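Trirutell stellt Nachbereitung der Gästezimmer auf Greifsysteme um

Beschäftigte geben Wege und Hebearbeit ab und übernehmen Prüfung und Anleitung

Der Apartmentbetreiber Trirutell führt in seinen Häusern ein Assistenzsystem des Automatisierungsanbieters Praltora ein. Das System mit dem Namen Flatar übernimmt wiederkehrende Handgriffe bei der Vorbereitung der Zimmer: Ablagen und Schalen umsetzen, kleine Gegenstände vom Bett räumen, Textilien bereitlegen. Trirutell betreibt 1.055 Apartments für Gäste, die mehrere Wochen oder Monate bleiben.

In der ersten Stufe arbeiten 21 Beschäftigte aus dem Hausservice mit Flatar. Sie führen die Handgriffe mit einem handgehaltenen Greifer selbst aus, und die Aufzeichnungen dienen als Vorlage für die spätere Steuerung. Geübt wird in möblierten Zimmern mit Alltagsgegenständen wie Schmuck, Uhren und Kunststoffschalen. Jeder Durchgang dauert höchstens 90 Sekunden.

„Wer seit Jahren Zimmer macht, fasst eine Schale mit einer Kette darin anders an als eine leere“, sagt Thabiso Mokoena, Leiter Hausservice bei Trirutell. „Dieses Wissen stand bisher in keiner Anweisung. Jetzt wird es erfasst, und zwar von den Leuten, die es haben.“
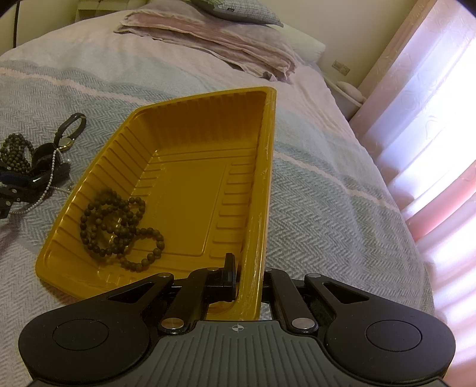
Für die Teilnahme gelten feste Regeln, die Trirutell mit dem Betriebsrat vereinbart hat. Die Aufnahmezeit zählt als Arbeitszeit und wird mit einem Zuschlag vergütet. Aufgezeichnet wird nur in Zimmern, die nicht vermietet sind. Eine Auswertung der Leistung einzelner Personen findet nicht statt. Wer nicht mitmachen möchte, bleibt auf seinem bisherigen Arbeitsplatz.

Mit dem Regelbetrieb ändern sich die Aufgaben im Team. Das Umsetzen und Sortieren auf den Etagen soll schrittweise an die Geräte gehen. Die Beschäftigten kontrollieren die Zimmer, entscheiden bei Fundsachen und greifen ein, wenn ein Gerät einen Gegenstand nicht sicher fassen kann. Für diese Tätigkeit hat Trirutell eine eigene Lohngruppe eingerichtet. Stellen werden im Zusammenhang mit der Einführung nicht gestrichen. Die Schulungen übernimmt das Ausbildungsbüro Pappas, jeweils am Dienstag während der Frühschicht.

Der Regelbetrieb beginnt im April mit 100 Apartments. Über die Ausweitung auf weitere Häuser entscheidet Trirutell nach Auswertung der ersten Monate gemeinsam mit der Arbeitnehmervertretung.

Über Trirutell
Trirutell vermietet möblierte Apartments an Berufspendler, Projektteams und Familien im Umzug.

Über Praltora
Praltora entwickelt Greiftechnik und Steuerungssoftware für Dienstleistungsbetriebe.

Pressekontakt
Trirutell, Unternehmenskommunikation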